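4.3 Setting up room types and bed configurations

This section applies to properties using Dollwood Front Desk with the Ditden channel link enabled. Complete section 4.2 (Tax and levy codes) before you start. You need a Manager or Owner login.

1. From the main menu, open Property, then Inventory, then Room Types.

2. Select Add Type. Enter a short code of up to 7 characters. The code prints on registration cards and can't be changed after the first booking is taken against it.

3. Enter the display name as guests will see it on booking sites. Don't include the rate, the floor or the room number.

4. Under Bedding, choose the primary bed and any secondary bed. If a room can be made up two ways (for example, one king or two singles), tick Convertible and enter both layouts. The housekeeping list then shows the layout requested for each arrival.

5. Set the base occupancy and maximum occupancy. Rollaway beds and cots are counted only if Extra Bedding is set to Chargeable or Complimentary.

6. Select the Photos tab and upload at least one landscape photo for each bed layout. Photos are published in the order shown.
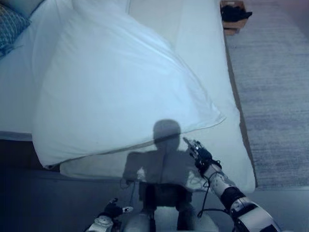
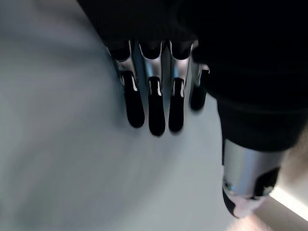
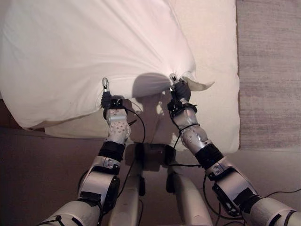 Figure 4-6. Photos tab: first and third photos, bed with white bedding.

7. Assign rooms to the type. Hold Shift to select a range. A room can belong to one type only – moving it to a new type removes it from the old one.

8. Select Save, then Publish. The channel link sends the changes in a single batch.

NOTE: The room type description is limited to 1,589 characters including spaces. Longer text is saved in Dollwood but shortened on connected sites.

NOTE: Properties moved across from Gukley Reservations will find their old codes under Imported. Map each imported code to a current type before you publish. Unmapped codes stay closed for sale.

CAUTION: Do not delete a room type that has future bookings. Set it to Inactive and move the bookings first. Deleted types can't be restored, and the bookings attached to them drop to the Unallocated list.

CAUTION: Changing maximum occupancy does not recalculate existing bookings. Run the Occupancy Exceptions report after any change and correct each booking by hand.

If Publish returns error 76, a room has been assigned without a bed layout. If it returns error 89, the channel link has timed out – wait for the status light to return to green, then select Publish again.

Section last revised 13 September 2018. Continue to 4.4, Rate plans and minimum stays.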